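Brarnness Toy Library: Your Questions

Who can join?
Anyone with a child in their life! Parents, grandparents, babysitters, the aunt who visits every July. You don't need to live in town, and we'd love to meet you.

How many toys do you have?
At our last count, 691, and the puzzles are growing fastest. We opened with 200 and were thrilled to have that many.

How long can I keep something?
Three weeks, and you can renew once if no one is waiting. The big Tamura marble run is the exception (one week only, it's wildly popular and you'll see why).

What if a piece gets lost?
Tell us when you bring the toy back. We don't charge for the odd missing piece, and kids lose things, that's part of playing. Games with up to 300 parts come with a count sheet in the lid so you can check before you pack up.

Can I borrow for a birthday party?
Yes, please do! Ask Kazue Sakai at the desk about the party boxes. The Flondard parachute is great for ages four and up, and it folds smaller than you'd think.

Do you clean everything?
Every toy gets washed or wiped between families. Soft toys take a day longer to come back to the shelf.

Do you take single pieces and part sets?

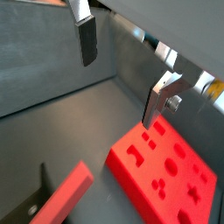

We sure do, and part sets are some of our favorite donations. Ryota Nagano sorts them by color first and size second, and he's rebuilt whole castles out of leftovers. If you're sorting at home, a plain metal bin makes it easier on the eyes, with a red block showing up so clearly against smooth gray. Bring them by any time before 4 p.m.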